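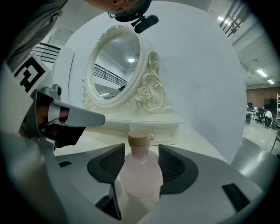

The white mirror with the gold trim and the rose.

I spent most of February trying to work out how much gravel I needed for the side path, and got it wrong twice, so I am writing down how I did it in the end.

The path runs from the back gate to the shed. It used to be slabs, most of them cracked, and the builders who did the kitchen took the last of them away. What was left was a strip of mud 8 metres long with a bend near the water butt. I wanted something that drained and didn't need mortar.

My first mistake was measuring only the straight part. I paced out the bend and guessed. My second was going by the coverage printed on a bag, which was for a thin layer over existing gravel. A new path needs more depth than that. I bought 17 bags on that basis and they ran out before I got to the water butt.

The sum is simple enough once you have the numbers. Length times width times depth, all in metres, gives you cubic metres. Then you multiply by the weight of a cubic metre of whatever stone you are buying. The supplier should be able to tell you that, and it does vary. I had been using a figure from a forum and it was well off for the stone I chose.

For the bend I split the shape into two rectangles and a triangle on squared paper. Puspita Kwok next door lent me a long tape, the sort that winds back with a handle, and held the other end while I wrote things down. She had done her own path the year before with a smaller stone and said she wouldn't again because the cats use it. I went for 20mm on her advice. No trouble with cats so far.

I rang two places for prices. The yard at Bisberg wanted £357 for a bulk bag and a half, delivered. Liew came out at £252 for the same weight, but kerbside only, and our kerb is a fair way from the gate. I went with Liew and moved it by barrow. It took me a day and a half and my back was not right for the rest of the week. If you have any sort of slope, think about paying for the better delivery.

Before the stone went down I dug out the mud to a spade's depth, put in a layer of crushed hardcore and went over it with a hand tamper. Then the membrane, overlapped generously where two pieces meet. I used the Dronda one, which cuts with ordinary scissors. Pegs every half metre or so. I skimped on them at the bend and had to lift a patch of gravel later to put more in.

Edging is the part I would do differently. I used treated timber boards held with stakes, and they are fine along the straight, but they don't like going round a corner. Bayu Majimbun, who used to lay driveways, came to look at it and said I should have cut slots in the back of the boards so they would bend. I may redo that section with steel strip if I can get a short length of it.

It is now 1st July and the path has had a few months of use. It has settled a little in the middle and I topped it up with two of the leftover bags that were hiding behind the shed. Water goes straight through it. A few weeds have seeded themselves on top but they pull out easily. Raking it level takes ten minutes and I do it when I think of it.

Next job is the patch outside the back door, where I am deciding between more gravel and the Umlow pavers. I have measured it properly this time, including the drain.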